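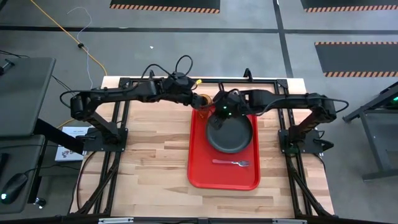

Two black robot arms meet over a wooden tabletop, with a small amber-colored glass cup and a red plastic tray between them.

Flesotgate Signal Works Opens Sign-Ups for Besine, a Small Transmitter Kit for People Learning Morse

ZAMORA, May 2025 — I'm Lorraine Ashby, I run Flesotgate Signal Works, and I've been asked to keep this short, so please forgive me in advance. Sign-ups are open now for Besine, our new low-power Morse code transmitter kit for the 40-meter ham band. The kit costs 160 dollars, fits in a coat pocket (a generous coat pocket, I'll admit), and comes as a bag of parts that you solder together yourself.

I got hooked on Morse through a neighbor's shortwave set when I was in school. There was a station tapping away under all the static, and I sat there copying down letters, most of them wrong, until I was called in for supper. I have never really gotten over it! So when people ask why a small shop would put out a Morse kit now, that's the whole of my answer. I wanted one I'd have been able to build back then.

Besine does one job. You set the frequency, press the key, and a plain steady carrier goes out for as long as you hold it down. Let go and it stops. If you've never worked with this kind of signal, the thing to know is that it packs into a very narrow slice of the band, so a weak signal can often be picked out by ear when a voice at the same power would be lost in the noise. With a decent wire antenna and a bit of patience, you can get a surprising distance out of very little power.

The part of the design I fussed over most is the keying. Switch a transmitter on and off too sharply and you get key clicks, those ugly pops that spill over onto everybody else nearby on the dial. Switch it too slowly and your dots turn to mush. Oratile Swanepoel, our bench engineer, redid that section of the board more times than either of us cares to remember, and the version we're shipping has a soft rise and fall that still sounds crisp at normal speeds.

"I kept going back to the scope because the front edge of each dot bothered me," says Oratile. "Lorraine thought it was fine in January. I didn't. We had a few words about it, and then she listened to it on a second receiver and told me to carry on."

I did say that. The second receiver was very convincing.

In the box you get the circuit board, all the parts, a drilled metal case, a straight key with a two-foot cord, and a printed manual of 14 pages. I wrote the manual and then Oratile took out most of the adjectives. It goes step by step, and after each stage there's a voltage to check before you move on, so a backward diode gets caught early instead of at the very end when you're tired and it's late. You'll need your own soldering iron, side cutters, a basic meter and a 12-volt supply. You'll also need a receiver, as Besine only sends.

A word on licenses, and please read this bit. In the United States you need an amateur radio license to put Besine on the air, and you need to stay in the part of the band your license covers. Elsewhere, check your own country's rules before you order. If you haven't passed your exam yet, you can still build the kit and run it into the dummy load that comes in the bag. The sidetone works just the same, so you can practice your sending all evening without bothering a soul.

The first run is 200 kits. We had 429 people on the interest list when I last looked, so I'm going to be plain about how this works: list members get an email first and have a week to order, and whatever is left goes to everyone else. A second run is planned, and I won't take any money for it until the parts are on our shelves. I've been on the other end of that kind of wait and I didn't enjoy it.

We're also starting a slow-speed net for new builders, which we're calling Skostness. (It was a typo in one of Oratile's log entries and it stuck.) It's a regular on-air get-together where you send slowly, make mistakes, and get answered anyway. You don't have to own one of our kits to join in. Any rig will do, and so will any key, including the one your uncle left in the garage. I'll be there most times with a cup of tea and some fairly wobbly sending of my own — my left hand is better than my right at this, and I'm right-handed.

Clubs that want to run a group build can write to us for a bundle with one manual per builder and a shared bag of spare parts. We'd love to hear from school radio clubs too, and I'm happy to talk an advisor through the build by phone beforehand.

About Flesotgate Signal Works
Flesotgate Signal Works designs and packs small radio kits in Zamora. Besine is its first transmitter, following a line of practice oscillators and antenna tuners.

Press contact
Lorraine Ashby, Flesotgate Signal Works, Zamora
Review kits are available to licensed operators on request. Please include your call sign.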